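Fenley Automation Boards > Grippers and End Effectors > Faults
Thread: Gripper loses force during socket lever release, no fault raised

nuwan_m
13 March 2019
Two-finger gripper on a teardown cell, pulling CPUs and memory from retired server boards. On the lever step the finger hooks the wire, starts the lift, then lets go partway. The lever snaps back. No fault on the controller, and the log shows commanded force held throughout. 13 failures in the last 100 cycles, and two boards with damaged sockets.

Sewwandi P
What does motor current do at the moment of release?

nuwan_m
Drops to near zero for some 2000 ms, then recovers. Position feedback stays good.

dfakir
Thermal foldback. The Anine drives do this silently on older firmware. Lower the holding current and it will stop.

Sewwandi P
Disagree. Foldback ramps down, it doesn't step. I would look at the enable line – a chafed conductor in the wrist cable gives exactly this.

dfakir
It steps if the sample rate on your log is slow enough. Seen it on the Thambiah cell in October.

B. Hollis
Leave the cause aside for a minute. A gripper that drops force without telling the controller is a safety matter. Is anyone reaching into that cell to reseat boards?

nuwan_m
Yes, between cycles, with the guard open and the robot in hold.

B. Hollis
Then stop doing that until this is closed. Hold is not a safe state if feedback can't be trusted. Lock it out.

nuwan_m
Locked out as of this morning. Log rate is 100 Hz, so a ramp would show.

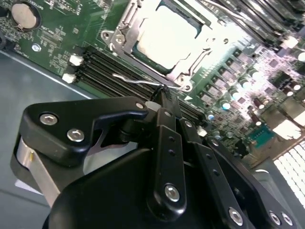 The release always comes at the same wrist angle, which favors the cable. Approach is from below the socket, and at the hook point the fingertip is at the lever with the memory slots directly under it, so a slip there puts slot latches at risk too. I flexed the cable by hand at that angle and the enable signal dropped out 2 times.

dfakir
Fair enough on the cable. I would still update the firmware. A lost enable should latch a fault.

Dinesh Mondal
Same cable routing on our Prurnton line. We added a strain relief at the wrist and wired drive-ready back to a safety input. Replacing the cable alone won't fix the missing fault.

nuwan_m
New cable ordered. Drive-ready will be wired in before the lockout comes off.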